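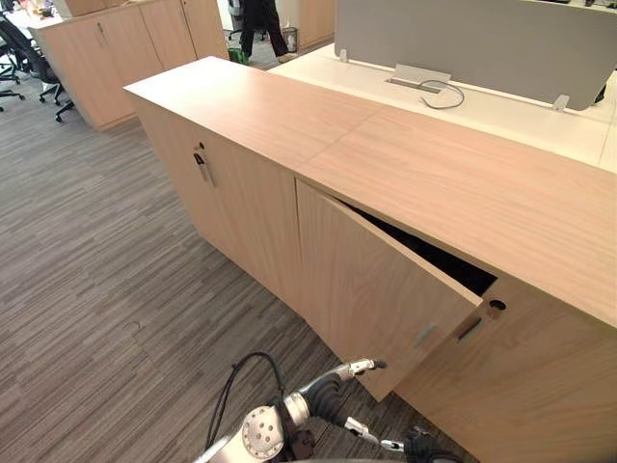 Slide 1: Storage cabinet, one door partly open

Speaker notes, "Walking Speed as Open Data"
Gitex, 10/09/2018

Hi everybody, I'm Sanaa Zerouali, and I work on pedestrian data at Sovadia. (Wait for the people at the back to sit down.) I've got 57 slides and I promise I won't show them all!

Start with the question. How long does it take to cross town on foot? Every routing app has an answer, and nearly all of them get it by taking the length of the path and dividing by one fixed speed. Works fine on a flat sidewalk. Falls apart on stairs, at long traffic lights, on a hill in the rain.

Slide 4. What we're releasing is a table of walking times by street segment, under an open license. No traces, no device IDs, no home locations. Each row is a segment, a direction, a part of the day, and a median time in seconds. If a segment had fewer than 7 walks in a period, the row is left out. Say that twice, people always ask.

Slide 9, the hill map. I love this one. The same street uphill and downhill, and the two colors hardly match at all. Let them look at it for a moment before talking.

Slide 12. Where the walks come from: people who signed up through Zivum, the step-logging app Merle Mahuika built. They turn sharing on themselves, and it switches off again after 5 weeks unless they renew. Merle is in the room, wave, Merle!

Matching points to streets was the hard part. Wichai Yensuk wrote the first matcher in April and it kept putting people on the wrong side of the canal. Amnuay Yensuk (yes, his brother) added bridge and underpass checks, and the canal walkers mostly went away. Show the before and after. Don't get lost in the math here, the paper has it.

Slide 20. Coverage. 122 neighborhoods so far, very uneven. The center is thick with data, the outer edge is patchy, and older walkers are badly underrepresented. Be plain about this. Anybody planning crossing times should not use our medians as they stand.

Demo if the wifi holds. Load the file in a desktop GIS, filter to evening, join on segment ID, color by seconds per meter. If the wifi is down, go to the recorded version on slide 31.

Napaporn Chareonsuk's team has already put the table into a school route planner, and it's so good. Show the detour around the big junction, longer on the map and quicker on foot.

Last bit: we want more cities! If you have a street network with stable IDs, come and find me or Merle after the session. File format and license text are on slide 40. Take questions.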